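About Us > Our Story

Shop Linens Care Guide About Us Visit Contact

About Petano Linens

We fold things, we bag them, and we hand them over with a smile.
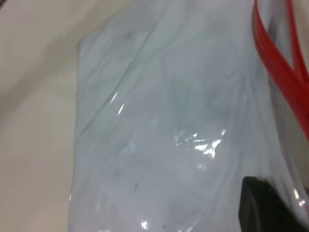

The folding came first, years before there was a shop. Rianne Dekker took in washing and mending at her kitchen table, and people kept asking whether she could find them another set of whatever she had just mended, because theirs was past saving. She would go looking, come back with a stack, and fold every piece the way her mother had shown her, in thirds the long way and then over on itself until it sat square in the hand. Customers would tell her they hated to open it up! That went on for a few years, until the stacks had taken over the hallway and the family wanted its kitchen table back.

So in December she and her brother-in-law, Gillespie Forsyth, took the lease on the old Naqvi shoe store. It still had the ladder on its rail and all the deep shelves, and those shelves might as well have been built for bedding. We painted everything cream and left the ladder alone. On opening day we had 124 pieces in stock and one roll of bags, and we ran out of bags before lunch.

These days we carry sheets, pillowcases, blankets, throws, tablecloths and a changing corner of baby things. Most of it is in quiet colors, soft blues and grays and a good many shades of white, as that is what our customers ask for and, to be fair, what Rianne likes to buy. If you want something louder, Leonardo Morelli keeps a shelf of bright stripes near the register and will be very glad you asked.

How we pack

Every soft thing that goes out of our door is folded by a person and put into a clear bag. We like clear bags. You can see the color of what you have without digging, and so can whoever is putting it away in your linen closet. Leonardo does most of the packing, with Cameron Halliday helping out in the busy season, and between them they have strong opinions about tissue paper (Cameron for, Leonardo against) that we have given up trying to settle.

A word about creases. Cloth that has been folded in a bag will have some lines in it when you take it out, and we do get calls. Shake it, hang it over a door for the evening, and most of them will drop out. A cool iron will see to the rest. Please do save the bag if you can. It's handy for putting winter blankets away, and if you bring it back to us we'll use it again so long as it is clean and hasn't split.

Where we are now

We moved to the bigger room next door when the Flesitero bakery left it, and we now have 34 feet of counter, most of it for folding. Orders by mail go out from the back of the shop. Shipping is free on anything over 80 dollars, and if you live in town Lachlan Rutherford will probably just drop it off on his way home.

We also do folding evenings, which started as a joke and are now full every time. Bring your own fitted sheet. Yes, there is a way to do it, and yes, Rianne will show you as many times as it takes.

Come by and say hello, even if you only want to climb the ladder.

Last updated May 14, 2011

Recent from the shop
Washing a wool blanket without tears
What size tablecloth do I need?
Folding evenings: how to sign up
Bring back your bags
Gurker throws are in again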